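Hand Sewing and Mending: Tips From the Workroom

Updated December 17, 2019

Most repairs around the house need a needle, a length of thread and ten minutes. The tips on this page were collected over several years of mending work clothes, bedding, canvas bags and the odd chair cushion. They are in no special order. Skip to whatever you need.

Thread

Cut thread to the length of your forearm plus a hand. Longer pieces tangle and wear thin from being dragged through the cloth, and you end up losing more time than you saved. For buttons you can go a little longer and use it doubled.

Thread the end that came off the spool first and knot the end you just cut. It twists less that way. If it still twists, let the needle hang from the work every so often and spin itself out.

Beeswax helps on cotton and linen thread. Pull the thread across the cake twice, then run it between two sheets of paper with a warm iron so the wax soaks in. Don't bother with wax on polyester for light fabrics. It can leave a line that shows on pale cloth.

Old thread breaks. Before you use a spool from a grandmother's tin, take a foot of it and give it a sharp tug. If it snaps with no effort, keep it for basting or throw it out.

Needles

A needle that is too thick leaves holes, and one that is too thin bends. For shirts and sheets a medium sharp is fine. For denim and canvas use something heavier with a larger eye, and a thimble. Leather needs its own needle with a three-sided point. An ordinary needle will go through thin glove leather if you push hard enough, but the stitches come out crooked.

Curved needles are worth owning even if you only use them twice a year. They are the easy way to close a seam when you can't get to the back of the work: the edge of a mattress, a lampshade, a sofa arm, a stuffed toy. Push the point in, roll your wrist and let the curve bring it back up. If you try to push it straight it will bend or come out in the wrong place.
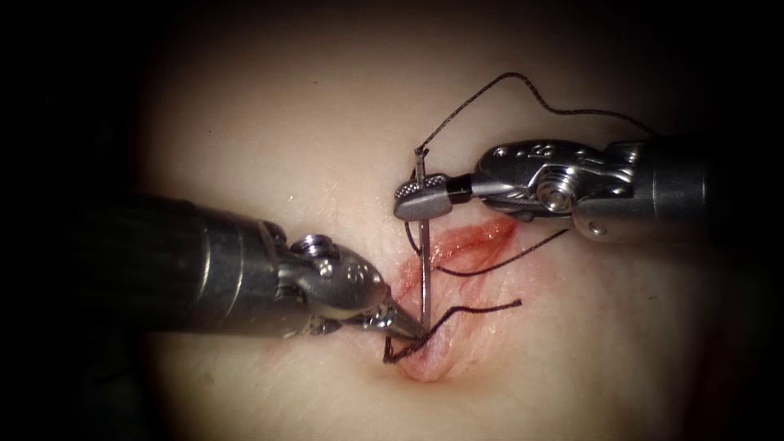
Pliers make this easier on heavy upholstery cloth. A small flat-nosed pair is best, with smooth jaws. Toothed jaws scratch the needle, and a scratched needle catches on every stitch after that. Grip it a little behind the point, pull in line with the curve, and don't wiggle it from side to side.

Rust spots on needles can be cleaned off by pushing the needle in and out of an emery cushion. If the rust has pitted the steel, throw the needle away in a closed jar. Keep the good ones in a wool felt book. Foam pincushions hold damp and are often the reason needles rust in the first place.

Closing a seam from the outside

The ladder stitch is the one to learn. Fold both raw edges in and crease them with your fingernail. Bring the needle up through one fold, cross straight over to the other side, and run it inside the fold for an eighth of an inch. Come out, cross straight back, and do the same on the first side. After five or six stitches pull the thread snug and the gap closes up.

Don't pull after every stitch. It puckers.

On a cushion under strain, pinch the seam together with clips first. Domingo Durán, who had the upholstery shop in Fuentealba where I worked one August, used wooden clothespins with the tips sanded flat, and I have never found anything better. He also started every seam half an inch before the split — in sound stitching — and ended it half an inch past the other end. Most repairs that fail do so right at the ends.

Patches

Wash and dry the patch fabric before you cut it. A new cotton patch on an old pair of pants will shrink the first time through the dryer and pull the whole knee out of shape.

Round the corners. Square corners lift.

For work pants put the patch on the inside, trim the loose threads from the hole, and sew back and forth across it in rows. For a coat or a bag put it on the outside and turn the edges under. Iron-on patches are all right for children's clothes that will be outgrown soon, but sew around the edge anyway.

Buttons

Lay a matchstick or toothpick across the top of the button and sew over it. Slide it out when you're done, lift the button, and wind the thread three or four times underneath to make a shank. A button sewn flat against heavy cloth has no room for the other side and will tear loose.

On coats put a small flat button behind the fabric and sew through both. The strain goes to the backing button and the cloth holds up much longer.

Finishing off

Take two small stitches in the same place, pass the needle through the loop of the second one, and pull it down. Then run the needle an inch into the seam or padding before cutting. Slippery thread such as nylon needs a third stitch.

Cut the thread with scissors. Biting it is bad for your teeth and leaves a frayed end you can't get back through the needle.

Storage

My spools are in a shallow drawer from a Nidura cabinet with dowels glued upright in it. A baking pan with a sheet of cork in the bottom would do as well. Keep thread out of the sun — a windowsill will fade and weaken it in one summer. Scissors for cloth go in a separate drawer from scissors for paper, and it helps to tie a scrap of fabric to the handle so the rest of the household knows which is which.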